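# [Clellov 궤도차] 왼쪽 모터 간헐적으로 멈춤 / 전원 리셋 문제

상태: 진행중 → 보류 → 재오픈 → 닫음(조건부)
담당: Nele Rothe
보고: Imad Saliba
참조: Shewit Derese, Tia Stockdale

---

**증상 (Imad 최초 보고)**

직진 잘 하다가 제자리 회전 걸면 왼쪽 궤도가 멈춤. 오른쪽은 계속 돔. 1~2초 뒤에 보드가 통째로 재부팅. 시리얼 로그 끊기고 부트 메시지 다시 뜸. 매번은 아님. 카펫에서 잘 나고 장판에서는 거의 안 남.

배터리 만충 상태에서도 남. 배터리 탓은 아닌듯(이라고 썼는데 나중에 보니 반쯤 틀림, 아래 참고).

**구성**

- 차체: Clellov 2차 출력본, 궤도 폭 늘린 버전
- 모터 드라이버: Prorach 듀얼 채널, 구형 리비전
- 메인 보드: Starumard 미니
- 전원: 2셀 리포, 5V는 강압 모듈 하나로 보드 + 서보 같이 먹임
- 펌웨어: 저장소 main 그대로, PWM 테이블만 수정
- 엔코더: 좌우 하나씩

---

**로그 1. 2020년 4월 30일**

일단 재현부터. 책상 위에서 궤도 띄워놓고 돌리면 재현 안 됨. 부하 없으면 멀쩡. 바닥에 내려놓고 카펫 위에서 회전 명령 반복하니까 바로 죽음. 세 번 연속.

부트 메시지에 리셋 원인 찍히게 해놨음. 브라운아웃. 그러니까 5V가 떨어지는거.

멀티미터로는 안 잡힘, 너무 빠름. Tia 오실로스코프 빌려야 됨.

```
[boot] reset cause: BOD
[boot] fw main, pwm table v2
[drv ] L ok R ok
[enc ] L=0 R=0
[cmd ] spin cw 70
[enc ] L=41 R=1169
[boot] reset cause: BOD
```

엔코더 값 보면 왼쪽 41, 오른쪽 1,169. 왼쪽이 리셋 전에 이미 멈춰 있음. 순서가 중요. 리셋돼서 모터가 멈추는게 아니고 모터가 먼저 멈추고 → 전류 튀고 → 전압 떨어지고 → 리셋.

그럼 문제 두 개임.

1. 왼쪽이 왜 멈추나
2. 멈췄을 때 왜 보드까지 죽나

2번부터 봄. 쉬워 보여서.

---

**로그 2. 전원쪽**

스코프 물림. 회전 걸 때 5V 라인 푹 꺼짐. 강압 모듈 입력쪽도 같이 꺼짐. 모듈 문제라기보다 그 앞이 문제.

배선 따라가봄. 배터리 → 스위치 → 분배 → 드라이버 / 강압. 분배까지 가는 선이 엄청 얇음. 누가 점퍼선 썼음. (Imad: 저요. 임시로 해놓고 까먹음)

교체함. 굵은 실리콘선으로, 길이도 반으로 줄임. 스위치 접점도 의심스러워서 우회해봤는데 차이 없음. 스위치는 원복.

강압 모듈 입력에 전해 콘덴서 추가. 극성 확인 두번 할것. 지난번에 터진거 다들 기억하시죠.

결과: 카펫 회전 반복, 리셋 안 남. 근데 왼쪽 궤도는 여전히 멈춤. 보드가 안 죽으니까 오히려 로그는 잘 남음.

2번은 일단 해결로 침.

---

**로그 3. 왼쪽 왜 멈추나**

해본거:

- 좌우 모터 커넥터 바꿔 끼움 → 여전히 왼쪽이 멈춤. 드라이버 채널 문제 아님
- 모터 자체를 좌우 교체 → 여전히 왼쪽. 모터 문제도 아님
- 엔코더 배선 흔들어봄 → 값 안 튐
- PWM 원래 테이블로 원복 → 똑같음

그럼 기구쪽. 왼쪽 궤도 손으로 돌려보면 한바퀴에 한번 뻑뻑한 자리가 있음. 미세함. 오른쪽은 없음.

Shewit한테 물어봄. 답 붙여넣음:

> 2차 출력본에서 폭 늘리면서 왼쪽 아이들러 축 구멍을 다시 뚫었어요. 지그 없이 뚫어서 조금 비뚤어졌을 수 있음. 장력 풀고 한번 보세요. 그리고 궤도 링크 핀 중에 긴거 섞여 있는지도요. 300번대 봉투에 있던 핀은 길어요.

핀부터 확인. 맞음, 긴 핀이 하나 섞여 있었음. 안쪽으로 튀어나와서 차체 옆판을 긁고 있었음. 옆판에 자국 남아있음. 짧은 핀으로 교체.

뻑뻑한 자리 사라짐. 근데 전체적으로 왼쪽이 여전히 조금 무거움. 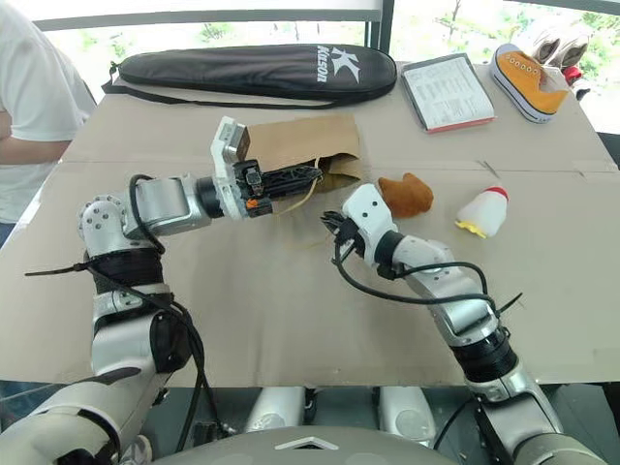

장력 풀어봄. 아이들러 축이 진짜로 비뚤어짐. 눈으로 보일 정도. 장력 올리면 궤도가 안쪽으로 밀리면서 가이드에 붙음. 내리면 회전할때 벗겨짐. 중간이 없음.

임시: 와셔 한장 축 바깥쪽에 끼워서 각도 보정. 보기 싫지만 돌아감. 카펫 회전 열 번 중에 멈춤 없음.

제대로 하려면 옆판 재출력. Shewit이 파일 수정해서 올리기로 함. 구멍을 출력에 포함시키고 드릴 안 쓰는 걸로.

---

**로그 4. 재오픈**

Imad: 또 멈춤. 와셔 빠진거 아님. 이번엔 양쪽 다 멈추고 드라이버 에러 핀이 올라옴. 한참 놔두면 다시 됨.

에러 핀 올라오고 식으면 복귀 → 과열 보호로 의심. 드라이버 만져보니 뜨거움. 손 못 댐.

Kristaps Kütt가 Prorach 드라이버 같은 걸로 쓰고 있어서 문의함. 요약:

- 구형은 방열 패드가 없어서 연속 부하 약함
- 전류 제한 가변저항이 출고 때 끝까지 돌아가 있음. 그대로 쓰면 안됨
- PWM 주파수 높으면 스위칭 손실로 더 뜨거워짐

우리 설정 확인. 가변저항 진짜 끝까지 가 있었음. 아무도 안 건드림;; 주파수도 처음에 모터 삑 소리 싫다고 올려놓은 상태.

조치:

1. 전류 제한 가변저항 기준전압 재서 내림. 측정값 699 mV. 모터 멈춤 전류보다 살짝 위.
2. PWM 주파수 내림. 소리 남. 참으세요
3. 작은 방열판 붙임. 열전도 테이프로. 핀에 안 닿게 주의
4. 펌웨어에 멈춤 감지 추가. 엔코더 300 ms 동안 변화 없는데 PWM 나가고 있으면 끊음

```
[cmd ] spin cw 70
[stall] L no enc change, cut
[drv ] fault=0
[cmd ] idle
```

일부러 궤도 손으로 잡고 테스트. 바로 끊김. 드라이버 에러 안 올라옴. 보드 안 죽음. 손가락은 조심하시고 장갑 끼세요, 저는 안 꼈다가 링크에 찝힘.

---

**로그 5. 확인**

Tia가 배터리 방전 상태에서 다시 돌려봄. 거의 끝까지 쓴 배터리로 카펫 회전하면 5V가 또 내려가긴 함. 리셋까지는 안 가지만 여유가 별로 없음. 위에 배터리 탓 아니라고 쓴건 이래서 반만 맞음.

서보랑 보드 전원 분리 권장. 강압 모듈 하나 더 있음, Agbenyega 서랍 둘째칸. 출력 전압 맞춰져 있지 않으니까 **꼭 먼저 재고** 연결. 그냥 꽂으면 보드 날아감.

저전압 경고는 펌웨어에 있는데 기본 꺼짐. 켜놨음. 부저 소리 길게 세번이면 배터리 빼세요. 무시하고 계속 돌리지 말것.

---

**남은 일**

- [x] 전원선 교체
- [x] 입력 콘덴서
- [x] 긴 핀 제거
- [x] 전류 제한 조정
- [x] 멈춤 감지 (브랜치에 있음, main 머지 아직)
- [ ] 옆판 재출력 — Shewit
- [ ] 와셔 빼고 재시험 — Imad, 옆판 나오면
- [ ] 서보 전원 분리 — Nele
- [ ] 배선도 갱신. 지금 위키에 있는건 옛날거 보지 마세요
- [ ] 드라이버 신형 교체 여부. 급하지 않음. 10월 전까지만 정하면 됨

**댓글**

**Imad Saliba**: 머지하기 전에 후진도 봐주세요. 후진할때 엔코더 부호 뒤집혀서 멈춤으로 잘못 잡는거 한번 봤어요.

**Nele Rothe**: 확인. 절대값 안 씌웠네요. 고쳐서 브랜치에 다시 올림. 전진 후진 좌우회전 다 돌려봤고 오검출 없음.

**Tia Stockdale**: 스코프 프로브 하나 안 돌아왔어요. 집게 달린거. 누구 책상에 있으면 갖다주세요

**Shewit Derese**: 옆판 파일 올렸습니다. 왼쪽 오른쪽 대칭 아니니까 미러 출력 하지 마세요. 벽 두께도 조금 늘렸어요, 나사 긴걸로.

**Nele Rothe**: 조건부로 닫아요. 새 옆판 끼우고 또 멈추면 새로 파지 말고 여기 재오픈. 로그는 부트 메시지부터 통째로 붙여주세요, 마지막 줄만 말고.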